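A thousand folds and I still have questions

I spent most of October squeezing a plastic trigger. The job, which I took through a small shop called Volura, was to collect examples of paper handling for a system that is supposed to learn it. You hold a gripper in your hand, there's a camera on it, and you do the chore as if the gripper were your fingers. Pick up the sheet, turn it, lay it flat, let go. Then again. The target was 1000 good ones.

I'm writing this down because I keep reading cheerful posts about how easy this has become, and my wrist disagrees.

The pitch from Volura's side was that you don't need the robot anymore. No arm, no cage, no one standing by the stop button. A person and a gripper can go anywhere and collect in an afternoon what used to take a week. I believe the first part. I never once had to wait for an arm to reset itself. The second part depends on what you're willing to call an example, and that's where I got grumpy.

Take the large white sheet. On the task list it reads "align panel to table mark." The mark is a strip of tan tape. Sounds like nothing. But the sheet is big, and when you come in low with the gripper it fills most of what the camera gets. White, white, a bit of gray, a few specks, more white. I know where the corners are because I have a head that turns and another hand. The recording doesn't get my head. So for long stretches I'm making decisions from information that the learner will never be given, and it's expected to copy the decisions anyway.

I raised this. The answer was that more data would smooth it over. Maybe! I've heard that answer for every problem on this project, including the chair.

What I did in the end was change how I worked. I started every attempt with the fingers wide open and the tape in view, and I made myself go slower than felt natural. It looked silly. I also stopped peeking around the gripper, or tried to.

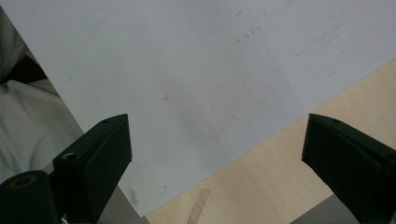
What I'd want to know before believing the numbers

The success rate people quote on this kind of thing nearly always comes from the same table, under the same lights, with the same stuff on it. Ours did too. When we moved over to the Flenumton room for 3 sessions, the table was darker and the sheets slid more, and I could feel myself doing the job differently. If I changed, the data changed. Was that written down anywhere? There's a notes field. I filled it in. I have my doubts that anyone opened it.

Then there's the sorting. Volura runs the recordings through a checker called Hular, which throws out attempts where it loses track of where the gripper was. Fair enough, you can't train on garbage. But big blank surfaces are exactly where tracking gets lost, so the hard attempts go in the bin and the easy ones stay. You end up with a lovely clean pile that leans toward whatever was simple to begin with. I had a run of 5 tosses in a row on the sheet task, every one of them a fine placement as far as I could tell. The next one I kept was mediocre and it passed.

The mistakes bother me as well. We were told to delete a fumble and start over. I'd have kept them, or at least the ones where I fumbled and then recovered. A machine that has only ever watched things go right is going to have a bad time the first time a corner lifts. I asked for a separate folder for recoveries and got one in the last 4 hours of the contract, so it's a thin folder.

Somebody will point me to the Karagiannis demo, the one with the envelopes. Yes, I've watched it. It's a nice demo. I'd like to see the envelopes swapped for a different size, and I'd like to see the takes before the good take.

I'm not against any of this. The hand-held setup is a real improvement over steering an arm with a joystick, which I've also done and would not do again for the same money. I just think the cheap part got cheaper and the hard part stayed where it was. Deciding what to collect, in what rooms, with how much mess left in, is slow and dull and doesn't make a good video.

They've asked me back for cardboard. I said yes, if I can keep the fumbles this time. Still waiting to hear.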